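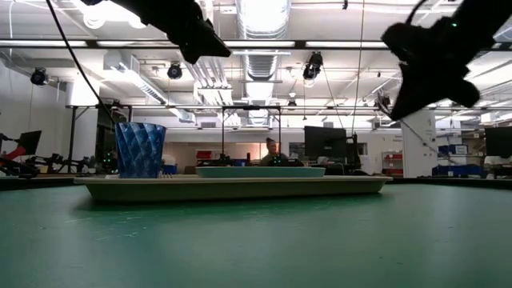 Station 2, both grippers above the green top. Tray with blue cup at the left end, teal dish toward the right.

Notebook, open day, May 2024

Purpose of entry: record how the two-arm tray station was set up for visitors, what we ran, what needs fixing before the Zuvdale group comes for the same demonstration.

Setup

Tray laid lengthwise across the table, long side parallel to the front edge. Cup on the left, dish on the right. Same layout for every run. We tried the cup on the right during the morning warmup and the right arm had to fold its elbow back too far to leave room for the left one. Went back to the original layout and kept it.

Task as shown: left arm takes the cup by the rim, lifts, holds. Right arm takes the dish by its flat rim, slides it toward the tray edge, lifts. Both set down in the starting position. Then the mirrored version, where the arms swap order and the dish goes first. Full cycle is short enough that a visitor group sees it twice before moving on to station 3.

Gripper force limit set to the low profile. The cup is translucent and the wrist camera loses its edge against the green when the ceiling lights hit it from the back. The faceted surface makes this worse, as each facet returns its own highlight. The dish is close to the table in hue and I expected it to be the harder object. It was the easier one. The beige tray gives it a clean outline on all sides.

Runs

Software build was the Pludis branch from the week before, with the planner timeout raised to 1,000 ms. Warmup counter read 3,123 at the start of the day. Did not reset it. Whoever does the log merge should subtract that number and not assume the counter starts at zero.

First group: two cycles, no stops. Second cycle noticeably slower on the approach to the cup. Planner log shows it replanning once at 998 ms, so it came in just under the timeout. With the old setting it would have stopped in front of everyone.

Second group: one stop. Right arm halted above the dish with a joint torque warning. Cleared it at the console and resumed. Cause looks like the cable on that side pulling when the wrist rotates past the usual range. The mirrored version needs more wrist rotation than the normal one, and we had not run the mirrored version with the cable in its present routing.

Third group: asked for the speed to go up. Ran at 100 percent of the demo profile, still well below the limit for the arms. Cup lift fine. Set-down was hard enough to hear. Went back to the slower setting and left it there.

Fourth group: mostly from Studura, who build fixtures and wanted to look at the tray. They asked why it is not clamped. It is not clamped so that the arms can show a small recovery if the tray shifts. They pointed out that we never shift it during the demonstration, so the recovery is never shown. Correct. Either clamp it or add a shift to the script.

Last group: school students. Normal version only. I skipped the mirrored version after the torque warning and did not want to clear a fault with a large group standing close.

Questions that came up more than once

Does it know what a cup is. Answer given: it has a model for this cup and for this dish, and it finds them by shape and by where they are expected to be. It will not pick up a different cup without a new model. Several people were disappointed by this. I would still give the same answer.

What happens if someone reaches in. Answer given: the operator has the stop within reach and the arms run at reduced force. There is a floor line for visitors. The line was too close to the table for the number of people we had and should move back by one tile.

Why two arms. This one I did not answer well. The cup and the dish can each be handled by one arm, and a person watching can see that. The demonstration shows coordination only in the sense that the arms avoid each other. The Dương fixture test, where one arm holds and the other inserts, makes the point better, but it takes too long and fails too often to show to a group. Think about a task in between. Holding the tray with one arm and placing the dish with the other might do it.

Could they try it. No. We had the joystick unit charged but had not cleared it for visitors. Would have been popular.

Observations, no particular order

Visitors look at the grippers and not at the screen. The perception overlay was up all day and I doubt more than a few people noticed it. Either bring the screen next to the table or drop it.

Noise from the ventilation made it hard to talk over at the back of the group. Speaker should stand on the column side.

The table surface is scuffed. Calibration still passes, but the pale marks showed up as false edges twice in the segmentation output. Neither was inside the tray area so neither affected a grasp. Resurfacing or a fresh mat would remove the question.

Wrist camera exposure was fixed in the morning and not touched again. Daylight from the hall side changed through the afternoon. Last group had the lowest confidence scores on the cup of the whole day, still above threshold.

To do before Zuvdale

Reroute cable on right arm, then run mirrored version twenty times at demo speed. No torque warnings allowed.

Decide on tray: clamp or scripted shift.

Move floor line.

Keep timeout at 1,000 ms for now. Find out why the cup approach replans at all when nothing in the layout has changed. My guess is the highlight on the facets moving the estimated rim position between passes. Test with a matte cup of similar size.

Write a short answer to the two-arm question and tape it to the console.

Merge logs. Note the counter offset given under Runs.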